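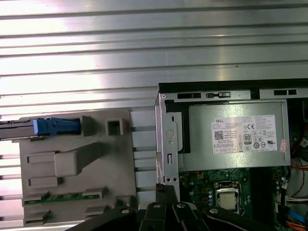 From: Senthil Chettiar
To: allotments list
Date: 2020-05-27
Subject: Re: Water meter reading, top field

Narayanan Suvarna wrote:
> I read the meter by the Mathew Lane gate this morning and it says
> 3,279. The last figure in the book is 2,694. That seems a lot for
> a spring quarter. Is there a leak, or have we all been watering
> more? Also, does anyone have the key to the lower stopcock?

Thanks for doing this. The 2,694 was written down in the autumn, before the supply was turned off, so the 395 used by this time last year isn't a fair comparison. It has also been very dry and more people are on their plots in the daytime.

I would still like to rule out a leak. The joint behind the second trough was repaired with tape two years ago and the ground there is soft again. If you are passing after eight in the evening, when the taps are meant to be off, please look at the small red dial. If it is turning, tell me and I will shut the top field off overnight.

The stopcock key is in my shed, plot 14, hanging behind the door. It is stiff, so use both hands and don't force it past the quarter turn.

Hoses: the rule is still cans only between noon and six. Two people have asked about a shared water butt. Skarkar have a 900 litre tank, but we would need to level a base for it first and I don't want to start that before June.

Can whoever borrowed the long spade please put it back.

Senthil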